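Radside Words for Household Things

README

A word list of what people in and near Radside call the ordinary objects in their kitchens, sheds and hallways. It holds 4000 entries gathered from spoken interviews and from written slips sent in by post. The list is kept as plain text so that it can be opened in anything.

Maintained by Senad Petkov. Current release: 2.

What is in the folder

words.csv has the entries, one per line.
speakers.csv has one line per contributor, with a code in place of a name.
places.csv has the spellings used for settlements and farms.
notes.txt has longer remarks that would not fit in a column.
old/ has the files from release 1, unchanged.

Columns in words.csv

entry_id: a number that stays with the entry for good. Numbers from deleted entries are not used again.
word: the word as the speaker gave it, in ordinary spelling.
said_as: a rough respelling of the sound. This is not phonetic script and should not be used as if it were.
thing: a short standard name for the object, such as "colander" or "draining board".
room: kitchen, scullery, hall, shed, yard, other.
speaker: code matching speakers.csv.
place: code matching places.csv.
still_used: yes, no, or blank if we did not ask.
source: I for interview, S for slip.

A blank cell means the information was not collected. It does not mean "none". In release 1 some blanks were filled with a dash, and a few of these may have survived in the room column.

How the words were gathered

There were 106 contributors. Most were interviewed at home, usually in the kitchen, and asked to name things as they came to hand. We did not read out a list of words and ask people whether they knew them, except in the last ten minutes of each interview. Words obtained that way have "prompted" written against them in notes.txt.

Slips were sent out with the parish newsletter and returned by post. They carried small drawings of household objects with a line under each for the name. The drawing of the jam pan was poor and many people took it for a bucket, so slip entries for both of those should be treated with care.

Contributors from Fastow are over-represented. The hill farms beyond Simard are barely covered at all, and anyone wanting to draw a map should leave that side of it blank.

Dishes and bowls

This is the hardest part of the list to use. The standard names in the thing column are "bowl", "dish", "basin" and "plate", and speakers did not divide things up in the same places. Several people used "basin" for anything deep enough to mix in and "dish" for anything that went on the table, whatever its depth. Others went by material, and kept one word for earthenware and another for glass. Where a speaker gave a reason for the choice, it has been copied into notes.txt in their own words.

For glass, the words most often given were "glass dish", "trifle bowl", "sweet dish" and "best bowl". The last of these is recorded as a word for a thing and not as an opinion, as people who used it would say "the best bowl" of one that had a chip in it. Ridged or patterned glass has a set of its own: "ringed", "ribbed", "rippled" and, at Fastow only, "combed".

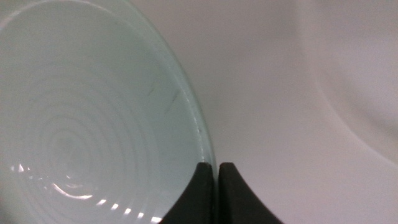 Stullia wrote in to say that her family never used "combed" for glass at all, only for butter and for plaster, and that she would want to know who had told us otherwise before she believed it. She gave "reeded" as the word she grew up with, and "pudding glass" for the bowl itself. Both have been added as slip entries. The "combed" entries rest on two speakers from neighbouring houses, and they are now marked as doubtful in notes.txt.

The same letter questioned "sweet dish", which she took to be a shop word. That may be right. It is given mainly by younger speakers, and none of the older Fastow contributors offered it without being asked. It has been left in, with the ages shown, so that users can decide.

Colour words used with glass are entered only when the speaker treated them as part of the name. "Green dish" in answer to "what do you call this?" is an entry. "It's a dish, a green one" is entered as "dish".

Spelling

We kept the contributor's own spelling on slips, even where it was plainly a slip of the pen, and added a regular form in brackets. For interviews the spelling is ours. The two do not always agree. "Skep", "scep" and "skip" for a basket are probably one word, but they have separate entries linked by a note.

Known problems

The 9 entries for fire irons from the first round of interviews have no place code. The recordings have been checked and the place was not mentioned.

Some room codes reflect where the interview was held and not where the object is kept. "Coal hod" under kitchen is the usual case.

The still_used column was added late. It is filled for every slip but for less than half of the interviews.

Sorting on said_as in a spreadsheet will put words starting with an apostrophe at the top.

Privacy

Names, addresses and exact ages have been removed. Ages are given in ten-year bands. Please do not try to work out who a speaker is from the place and age together, which in the smaller settlements would not be difficult.

Use

The files may be copied and used for any purpose, with credit to the Radside word list and the release number. If you correct something, please send the correction back so that it can go into the next release, planned for September.

Corrections should give the entry_id, the change wanted and how you know. New words are welcome from anyone who has lived in the area, and one word on a postcard is enough.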